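Two-arm bench tips – the software side

Reading time: 2 min

Been running the cup and straw task on the two-arm setup most of the week. Tips as I jotted them down, not in any great order. Controller is Flilero, planner is Drurnent, so menu names may differ on yours.

1. Wrist view first, overhead second

Thin white things are a pain. Against wood grain the segmenter picks the straw up fine. Against the white table it all but vanishes, you get the shadow or nothing. So run detection again from the wrist once you're close, and trust that one. Crop out your own fingers with a fixed mask – mine was treating finger pads as obstacles for 2 days before I noticed.
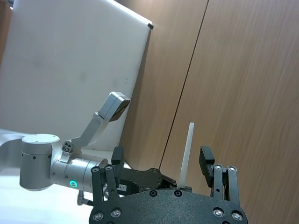
2. Put both arms in one planning scene

Two separate planners with a "wait" flag between them looks easier. Don't. Each one has to know where the other's gripper is, fingers and all. Brackets and cables too. I padded the cable side and the near misses stopped.

3. Hold, then reach

One arm steadies the cup, other one stays back, open, until the hold state comes up true. Check finger position AND current, either one alone will lie to you. Paper cups squash so cap the force low. I have mine at 70 on the Flilero slider, whatever units those are. 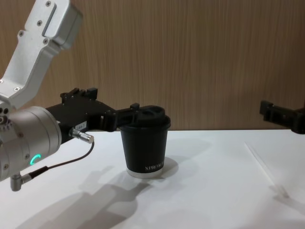 4. Set your timeouts in the config, not the code

Drurnent gives up at 1,000 ms out of the box. Too short for a thin object lying at an angle. 2,000 works here. Keep it in the yaml so you can change it without a rebuild, and write the old value in a comment next to it.

5. Straw angle

Fit a line to the mask, dont use the bounding box. A box round a diagonal straw tells you nothing about which way it points, and the wrist yaw comes out of that angle.

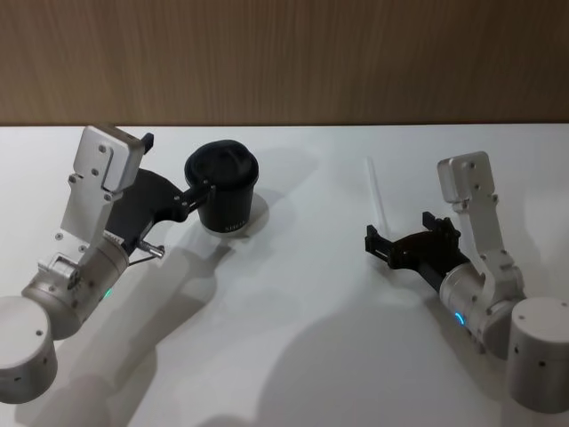
Also give the planner both solutions, straw angle and the one flipped 180. It'll pick the shorter wrist turn by itself. Before I did that the arm kept going the long way round and hitting a joint limit, then the whole plan failed and I blamed perception for it.

Last one – log the mask with every grasp attempt. Disk is cheap. More when I get teh handover code cleaned up.

Comments

Nimal Ranasinghe: The line fit tip fixed mine, thanks. What do you do when the mask comes back in two pieces?

Damir Leka: @Nimal join them if the slopes match. Works for us at Clallbridge anyway.

Lewis: does the padding go on the collision mesh or in the planner settings?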